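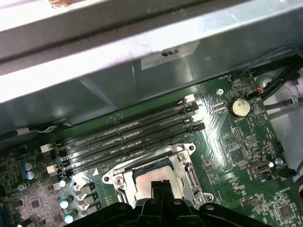

March, bench 2, DIMM insertion cell. Handling rules as of this afternoon

Went through the draft with Hongjun and Precious before the long run. Text below replaces the sheet taped to the cabinet door. Shengli has the old one if anyone wants the wording.

State at start of task: chassis on its stop, CPU seated in the socket, memory slots empty. If any of these differs, abort and log it as a setup fault. Do not count it as a failed insertion.

1. Approach
Come in over the socket bracket, then shift to the slot. No lateral moves below clearance height. Clearance is 20 mm above the highest part on the board, measured to the fingertip. The old sheet measured to the gripper body and Jinfeng read it that way, correctly.

2. Keep-out
CPU and bracket, coin cell, the cable run at the chassis edge. The thin white wire by the slots goes on the list too. It is loosely routed, so check it by eye before each batch and do not trust the taught position.

3. ESD
Chassis bonded to the bench point before the arm is enabled. Wrist strap for whoever loads. Fingertip resistance to ground checked at start of shift, value written in the log. "OK" is not a value.

4. Force
Limit stays in the controller, not in the task script. Dehua found two scripts with their own limits, both higher. Removed. Anyone changing the limit signs for it.

5. Latches
Confirm open at the slot being filled before the module is picked. Slot is named in the log by the silkscreen label, never "top" or "second one".

6. Stops
After a protective stop, retract straight up under manual speed. No resume from contact.

Run 143 is the last one under the old rules. Do not pool it with later runs. Target is 1000 insertions on the Kundport fixture before we send anything to Welport.

Open: cleaning interval for the fingertips. Precious to propose.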